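We use cookies to remember your preferences and to count visits. By continuing to read you accept this. OK | Manage settings

A Day Out at Garari
Posted January 17, 2019 by Safta Vlad
3 comments | 28 shares

I have a weakness for open days. Give me a visitor sticker and a corridor I'm not normally allowed in, and I will happily spend an afternoon looking at other people's work surfaces. So when Garari, who fit out small workrooms and kitchen corners for offices, opened their building to the public, I signed up before reading the rest of the page. The rest of the page said there was a hill.

There is a hill. The bus, number 343, stops at the bottom of it and the door is at the top, a layout I assume was chosen by someone with a car. At reception I was given a sticker, a pencil and a brochure for a range called Zadent, which is gray. The company makes it in other colors too, the brochure said, and then showed it in gray on every page.

Our guide was a cheerful man who had memorized the tour and did not like to be interrupted in the middle of a sentence. He started with the history. Garari began with 3 people in a rented garage making shelves. They still make shelves. He seemed pleased with how this had gone, and I suppose if you like shelves it's a happy story.

The Plain Rooms

Most of the upper floor is given over to what they call the plain rooms. You try out a surface in one of these before you commit your money to it, and the idea is that nothing competes for your attention. I can report that nothing does. A woman in our group asked if the decorators were still coming. The guide said the decorators had finished.

I liked them more than I expected to. After a morning of buses, a white wall that asks nothing of you is decent company. My own kitchen wall has a calendar, a clock that runs fast, a hook for a pan I gave away and a stain shaped like Portugal. I stood looking at Garari's wall for a good while and thought about paint.

The dark tabletop is the part they want you to look at. It's a charcoal gray that goes a bit purple if you let it, and blotchy, paler through the middle and darker toward the front. I asked if the pattern was deliberate. "It's mottled," said the guide, which I wrote down with my free pencil. It put me in mind of felt, or rubber, or some sort of coated board, and I left without finding out which.

He was much keener to discuss the outlet. Garari have views on outlets. They believe one should sit up the wall, well clear of the counter, where a spill won't find it and a toaster cord may not either. The one I saw takes a two-pin plug on top and a three-pin one below, with the lower slots slanting like a roof. My phone charger is neither shape, so I admired it and went on at nine percent battery.
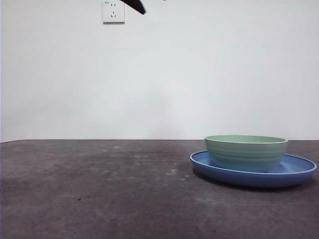

The Fan Room and the Café

Downstairs is a room devoted to a ventilation unit named Fan. I asked whether the name stood for anything. It stands for fan. It was switched on for us, we all agreed that there was air, and it was switched off again. Next door they had set out samples of Grerent, an edging strip, in a long drawer you were encouraged to rummage in. A small boy rummaged so thoroughly that the tour had to wait for him.

The café does a very good plum cake. The coffee was fine. They asked us to fill in a form about the visit, and under "What would you change?" I put the hill.

Entry was free and the room holds 200, though we never came close to testing that. They're planning another open day in March. Wear flat shoes and bring the right plug.

3 comments | Share this post | Get new posts by email: enter your address and press Subscribe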